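4. Squeeze slowly until both yellow fingers have the cloth, then lift. I count to 2 in my head first! 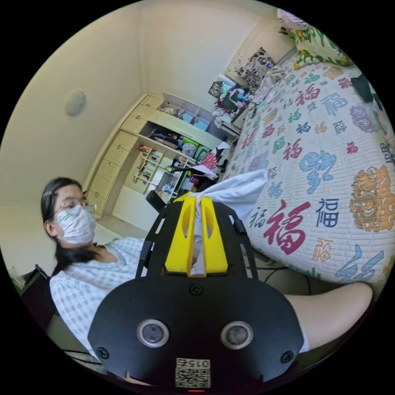 Photo: Nives Zuccaro / Saketti club

5. For a shirt, spread it on the bed and bring in the second gripper from the side.
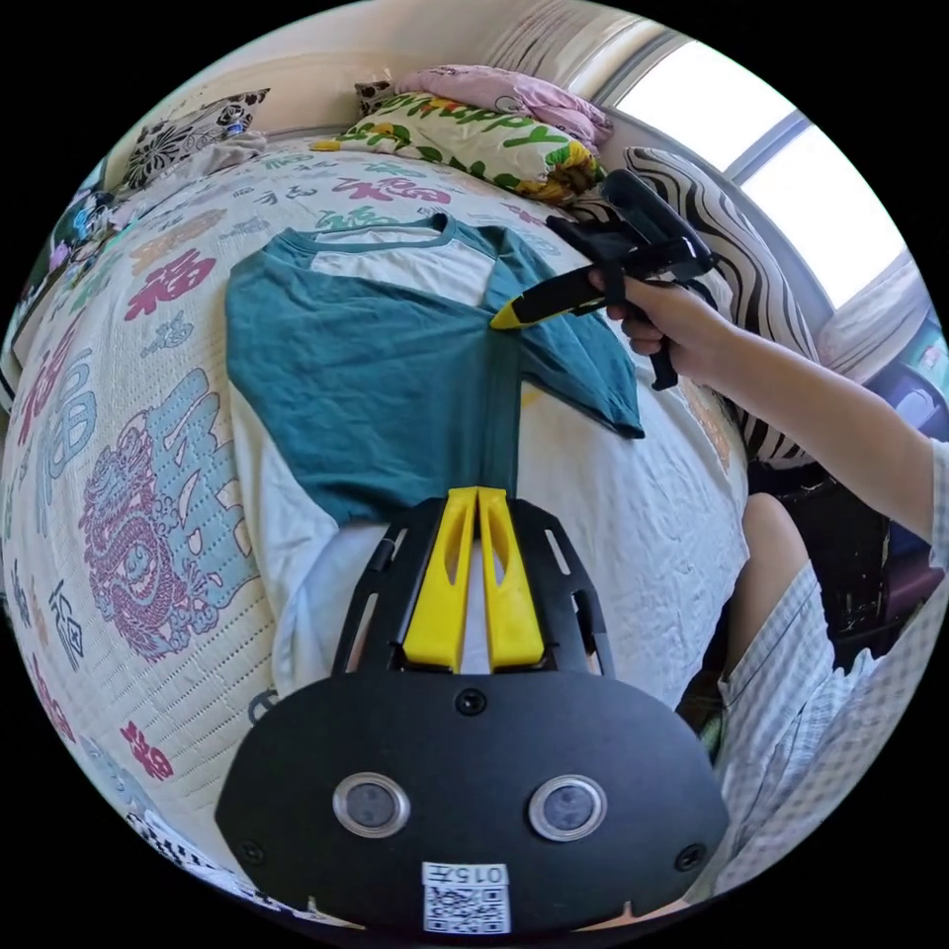 Reto Mayrhofer says he'd press with just the fingertip, and I've come around to that.

Note: bunched cloth is fine for practice. 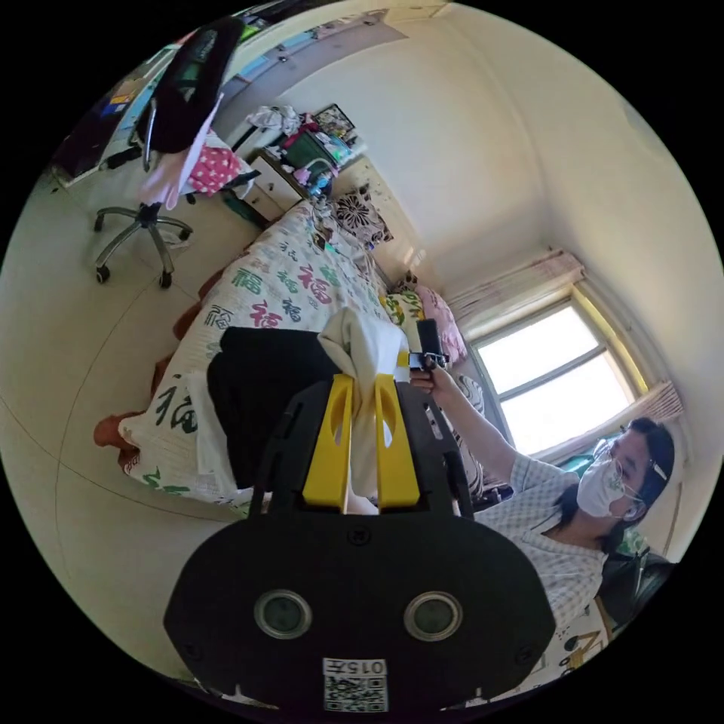
Set-up Guide > Folding Tasks

6. Save after 20 tries.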